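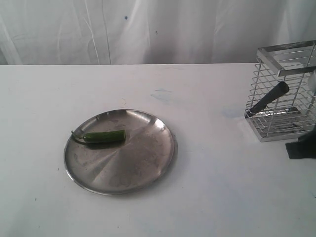 Workshop Notebook, Ellstead Guest Services
2023-04-25
Entered by Zlata Pavliuk

Purpose of the session
To review the room and pool information sheets for the Dornia hotel before the summer edition goes to print. The previous sheets were issued in October and have been corrected by hand several times.

Room sheets
Rooms 251 and 255 were used as the reference rooms. The two have the same floor area but differ in outlook: 251 faces the garden, and 255 faces the harbor. The present sheet lists both as "sea side." This wording is to be withdrawn. Proposed text for 255 is "harbor view, balcony"; for 251, "garden view, balcony."

The bath in 255 was replaced with a walk-in shower during the winter works. The sheet still mentions a bath. Front desk colleagues are asked to correct printed copies until the new stock arrives. 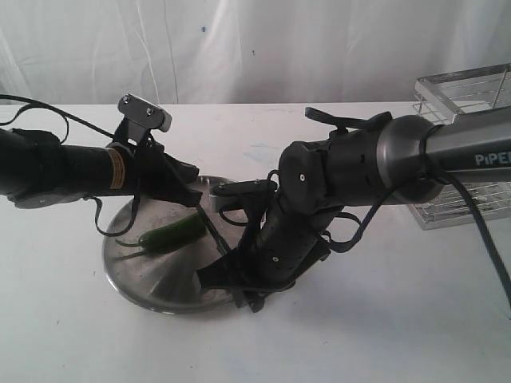

Pool and spa sheet
The hotel has 2 pools, and the draft gives a single set of opening hours for both. The indoor pool opens at seven, the outdoor pool at nine. Separate lines are required. The Raltus booking screen shows the correct hours and should be treated as the source.

Towel exchange has moved from the spa desk to the pool entrance. The draft map has not been changed. Van Leeuwen will supply a new map with the second proof, and the spa desk has asked to see it before approval.

The wording on children's swimming hours was read aloud and found unclear. Two versions were compared. The shorter one was preferred by the desk staff, subject to the age limit being
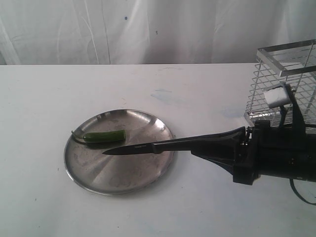
stated in the first line and repeated on the sign at the entrance.

Open items
Confirm the late checkout fee with accounts.
Check whether the garden path is lit after ten.
Send the corrected room text to Van Leeuwen.
Remove the old sheets from 251 and 255.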